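The Paper Board

Club xiangqi is played on almost anything flat, and the cheapest surface is still the most common one

Xiangqi, or Chinese chess, needs a board of nine vertical lines by ten horizontal ones and 32 flat discs, 16 to a side. The pieces stand on the intersections, as in Go, and the middle of the board is crossed by a band called the river, where the inner vertical lines are interrupted. None of this requires wood, slate or a hinge. A full board can be drawn with a ruler and a pen in twenty minutes, and a printed one costs whatever a sheet of paper costs.

Natalina Leone has run the Sunday afternoon tables at Martinelli, a games room above a former stationery shop, for long enough to have tried most of the alternatives. The room has owned folding boards, roll-up vinyl mats and one heavy tabletop set made by a local joiner, Adelmo Lo Presti. The joiner's set stays on a shelf between tournaments. For ordinary play she hands out paper.

"The line spacing matters more than the material," she says. "If a disc covers the whole cell, beginners lose track of which point it stands on. If the cell is too big, the hand travels too far and people knock things."

Her rule is that a piece should take up no more than three quarters of the distance between neighboring lines. Lo Presti, who turns discs as well as making boards, works a little tighter than that. He regards the engraving as the harder part of the job. The characters are cut into the face and then filled with color, and if the cut is shallow the fill wears away under the thumb. The two sides are told apart by that color and, for several of the ranks, by the characters as well: the red general and the black general are written differently, and so are the soldiers and the elephants.

What goes under the board

Paper on bare varnish slides. Most clubs that use printed sheets put something beneath them, and felt is the usual choice. It grips the sheet without adhesive, deadens the click of the discs and lets a captured piece be set down beside the board without rolling away. Its drawback is that it is soft. A sheet that has been folded or rolled will not press flat on it, and small ridges remain in the paper until it is replaced. Flat wooden discs tolerate this well. They have a low center of gravity and a wide base, and a crease that would tip a Western pawn has little effect on them.

Color under the board is partly taste. Red line printing on white reads clearly against green, and the eye finds the edge of the sheet without effort. Leonardo Zuccaro, who prints boards for several clubs under the name Jidby, supplies them with a white margin outside the grid so that a player can straighten the sheet without touching the lines. He keeps the grid lines thin and saves the heavier ink for the river text and for the position markers, the small broken crosses that show where the cannons and soldiers begin.
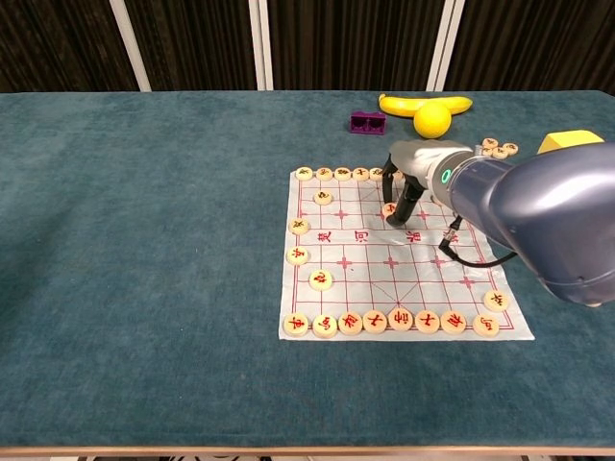 Setting out the pieces

The back row is filled from the corners inward: chariot, horse, elephant, advisor, with the general on the center line. The general and the advisors are confined to the palace, a square of nine points marked by two diagonals. The two cannons stand on the third line, each directly in front of a horse. The five soldiers stand on the fourth line, on alternate points, beginning at the edge.

The river carries four characters, 楚河 on one side and 汉界 on the other, naming the boundary between the states of Chu and Han. It has two effects on play. Elephants may not cross it. Soldiers, once across, may move sideways as well as forward.

Elisa Piras, who teaches the beginners' table, has new players set up and clear the board several times before the first game. She asks them to place the cannons last, using the printed markers. A cannon set one line too far back is the most frequent setup fault she sees, and it is often found only after a few moves have been played.

Care and replacement

A paper board used weekly lasts roughly 3 months at Martinelli. The corners go first, followed by the print along the river, where hands pass most often. Laminated sheets last longer but reflect overhead light, and the older players dislike them. Zuccaro now offers a heavier uncoated stock, which Leone has had on trial since April.

The discs want less attention. A dry cloth is enough. Lo Presti advises against oil, which darkens pale wood unevenly and lifts some fills. Sets should be counted back into the box at the end of the session, red and black separately, and stored away from radiators.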